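Cakbridge Card Makers Open Their Fall Challenge

Oct 5, 2025

The fall challenge at the Cakbridge Card Makers blog is open, and the theme this time is "Something Folded." Any card counts as long as at least one part of it folds, pops up or slides out. Gatefolds, easel cards, shaker cards with a flap, tiny accordion books tucked into a pocket — all welcome!

Hatice Dağdelen is hosting, and she has been dropping hints in the group since July. Her own sample is a waterfall card in rust and teal, with four panels that flip over when you pull the ribbon at the bottom. She stamped the leaves in pigment ink, heat embossed them in clear, and then went over the edges with a blending brush. It is gorgeous, and the instructions are already up on the blog with all the score lines marked.

The design team has been busy too. Tobiloba Aliyu made a double gatefold using nothing but scraps from his paper drawer (plus one new sheet of vellum that he says he could not resist), and Ayten Akbulut turned hers into a little theater with a curtain that opens. Ayten's curtain is cut from mulberry paper, crinkled by hand and glued down in narrow pleats. If you have never worked with mulberry paper, go look at her close-ups — you will want some by the end of the post.

Prizes come from two shops this round. Margaritis is giving a $50 voucher to a winner drawn at random from all the entries, and Skarnach is sending a stamp set of choice to Hatice's favorite. The top picks will also get a badge for their own blogs, and they'll be invited to guest design for the winter round.

How to enter

Make a new card for the challenge. Older projects can't be linked up, but old supplies are very much encouraged.

Post it on your blog or in the group and mention the challenge by name.

Add your link at the bottom of the challenge post. You can enter up to four times, with a different card each time.

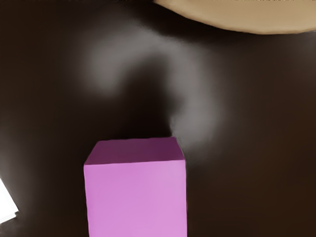

Color inspiration

There is an optional color palette again, picked by Erdal Çınar: dusty pink, plum, dark chocolate and a touch of lavender. It isn't required, though anyone who uses all four colors goes into a second drawing for a pack of 100 sheets of smooth white cardstock from Kolus. Erdal suggests keeping the chocolate for the card base and letting the pinks do the work on the panels, and he has a list of ink combinations in the comments for people who color with alcohol markers.

New to folded cards? Ertuğrul Kahraman has put together a free printable with 10 basic templates, sized for both letter paper and A4. The easel card on the first page takes roughly ten minutes and needs only a ruler and a scoring tool. Print it at full size, with page scaling turned off, or the tabs won't line up.

Links stay open until the end of the month. Comments are on for questions, and Hatice is answering them in the evenings.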